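Waiting in Line at the Putell Indoor Open: A Student Report on Fan Seating and Free Sessions

By Berwyn Gronow, with thanks to Prys Price for the long evenings of typing up survey cards

Why I chose this subject

I have loved going to tennis tournaments since my aunt first took me to one, and what I remember best from that day is the line for the side courts, which seemed to go on forever (we played three full games of cards in it). So when our class was asked to pick a real event and study one part of how it treats its visitors, I already knew what I wanted to do. The Putell Indoor Open is a small tournament, held every September, and its qualifying sessions are free to anyone who turns up. The main hall holds 496 people. The second court, which everyone calls the Negri court after the old sports shop that used to stand next door, has only 218 seats, and that is where most of the waiting goes on.

How the survey was done

Prys and I stood near the Negri court entrance during the qualifying rounds and handed out short cards to people as they came off the line. We asked how long they had waited, whether they had known about the wait before they came, and whether they would come again. By the end we had 72 cards that were filled in well enough to use. A few more had to be left out, mostly the ones where a child had drawn on the back and the front as well.

We also wrote down when the doors were opened and closed. The rule at Putell is that nobody may walk in during a game, so the line only moves at the change of ends, and even then only if somebody inside has decided to leave. It is a fair rule and the players clearly need it, but it does make for a slow afternoon if you are standing at the back with a warm lemonade.

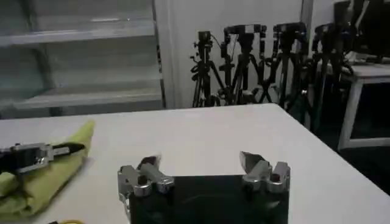

What people told us

Of the 72 people who gave us a card, 30 said they had not known there would be a line at all. Many of those had read the word "free" on the tournament page and had pictured themselves strolling straight in, and I can't say I blame them! The ones who had been before were much more cheerful about it. They brought snacks and folding stools, and several had worked out that the hour before noon was the easiest time to get a seat.

The complaint we heard most was about saved seats. One person would go in and put jackets on a whole row for friends who were still at the Daltilier coffee stand, and from outside you could see those seats through the door — which did not help anyone's mood.

What I would suggest

I would like to see a small board by the door showing how many seats are open, and a plain note on the tournament page about when people may go in. Jirnness, the club that runs the event, already has stewards at both courts, so one of them could change the number at each break. I would also let a saved seat go after two changes of ends. Prys thinks one is plenty, and we have not settled it between us.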